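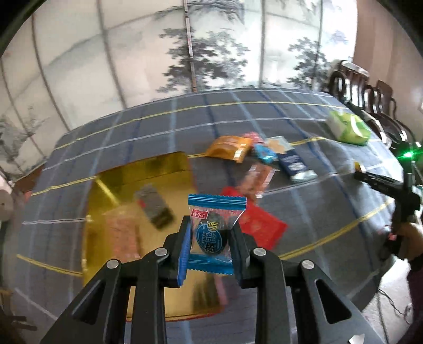

A small wrapped sweet with a blue emblem, held upright over the plaid tablecloth.

Skusotus: hedgehog visits at Mastenwood

README

Hedgehogs are noisy! If you have only ever met one rolled into a ball you may not believe it, but spend an evening with these recordings and you will hear huffing, snuffling, lip-smacking and (my favourite) the steam-train chuffing of two males who both want the same patch of grass. Skusotus is a set of 3,645 short sound clips from feeding stations on the edge of Mastenwood, with notes on who came, when, and what they got up to.

What you get

clips/ – the sound files, mono WAV, sorted by station
visits.csv – one row per clip
stations.csv – the 4 feeding stations and what grows near them
notes.txt – odds and ends from the night diary, lightly tidied

Columns in visits.csv

clip_id: matches the file name without its ending
station: Gate, Bramble, Frade or Orchard
start_time: local clock time, 24-hour
animal: hedgehog, fox, badger, cat, mouse, unknown
behaviour: eating, huffing, courtship, squabble, passing, unclear
sure: 1 for a guess, 2 for fairly sure, 3 for certain

Please do use the sure column. A cat crunching biscuits sounds remarkably like a hedgehog crunching biscuits, and plenty of the ones and twos are exactly that muddle.

How it was recorded

Each station is a low box with a microphone under the lid, switched on at dusk and off at dawn, for 269 nights in all. The Frade station sits beside the stream of that name, so expect running water behind everything, and a lot of it after rain. Food was plain meaty cat biscuits and a dish of water. No milk, no bread, ever – hedgehogs can't digest milk properly and bread does them no good. 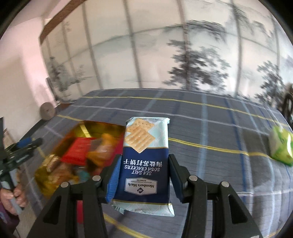
Labelling

Cayetano Valcárcel listened to every clip and wrote the first labels. I went through them afterwards without looking at his, and where we disagreed we listened again together with headphones and a lot of rewinding. If we still couldn't settle it, the clip stayed as unknown or unclear.

Known problems

Bramble was out of action for most of July (slugs in the microphone, lovely).
Gate picks up the Mirkham road, mostly before 11 pm.
Individual hedgehogs are not identified, so please don't read the number of visits as a number of animals.
The clocks were not changed in autumn on Orchard, and start_time there has been corrected by hand.

Using the clips

Free for teaching, research and anything that helps hedgehogs. Please credit Skusotus and tell us what you made! Exact station positions are left out to keep the nests undisturbed.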